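4.2 Household views on the biogas pilot in Dramani

Before turning to the figures on gas output, we would like to spend a little time with the people who live with the digesters every day, as their views shaped much of what follows.

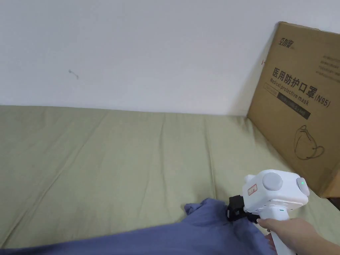 Figure 3. Khaki-green bed sheet and an N95 medical protective mask carton against a white wall.

The Dramani pilot was set up by Pruretti, a small company that builds and services household biogas digesters, and it has now been running long enough for the first families to have strong opinions about it. We visited 40 homes with a digester and 40 homes without one, and in each home we sat down with whoever did most of the cooking. The talks were meant to last half an hour. Many of them went on a good deal longer, and we were very glad of it, for the most useful remarks tended to come once the form had been put away and somebody had brought out tea.

Nearly everyone we spoke with in the digester homes cared more about the timing of the gas than about the total amount. Our own planning, like that of most earlier work on small digesters, had started from daily volume (how much gas a family gets from a given load of manure and kitchen scraps), and on that measure the pilot looked healthy. But a family that needs to cook at five in the morning, and again just after dark, may run short at both of those times even when the day's total is quite large. Bernice Lamptey, who carried out most of the interviews, noted that people had a whole set of words for this: the gas was "sleepy" in the morning, "tired" after a big pot of beans, and "back" by the middle of the afternoon. We have kept these words in our coding, partly out of fondness and partly because they match the pressure readings in Section 4.3 surprisingly well.

Families had found their own ways of working with a sleepy digester. Several soaked their beans overnight to shorten the cooking, which they might have done anyway, and others moved the longest-cooking dish to the afternoon and simply warmed it up at supper. A good many kept their charcoal stove close at hand. We had expected this last habit to fade over the months, and it did become less common, though it never went away, and we would now hesitate to call it a failure of the program. Charcoal was kept for guests, for grilling, and for the days when the digester had been fed late. One cook told us quite firmly that she would no more throw out her charcoal stove than throw out her umbrella in January.

Feeding the digester was the second large theme. The Pruretti handbook asks for a daily load mixed with an equal amount of water, and most families followed it closely in the early weeks. Later on the practice loosened. Some fed the digester every other day with a double load, and some let the mix get thicker when the walk to the water point was long. Nana Akpalu, who went back through the service records with great patience, found 991 entries for the pilot homes over the study period, and the notes on slow gas often mention a thick mix or a missed feeding. We can't say from these notes alone how much gas was lost this way, as the service crew wrote down what they saw and weren't asked to measure it.

It was also clear that the slurry left over after digestion mattered to people more than we had planned for. We had given it a single question near the end of the form. In the homes with gardens it came up long before we reached that question, often with an invitation to come outside and look at the okra. Families in Plestine, the neighboring district, had heard about the slurry and were asking for it, and a few pilot homes had begun to trade it for firewood or for help with repairs. This trade does not appear in our cost tables, and readers should bear in mind that the savings given there leave it out.

Among the homes without a digester, interest was high but careful. The main worry was the cost of repairs after the service contract ends, followed by doubts about whether two cows could supply enough manure through the dry months. People remembered the Unwood stoves, an earlier clean cooking effort in the same area, and remembered that spare parts had become hard to find. We asked each person to rate their trust in long-term service on a scale from 0 to 100, and although we give the scores in the appendix, we found the stories told alongside them a good deal easier to interpret. The next section sets these accounts beside the pressure readings, beginning with the early morning hours.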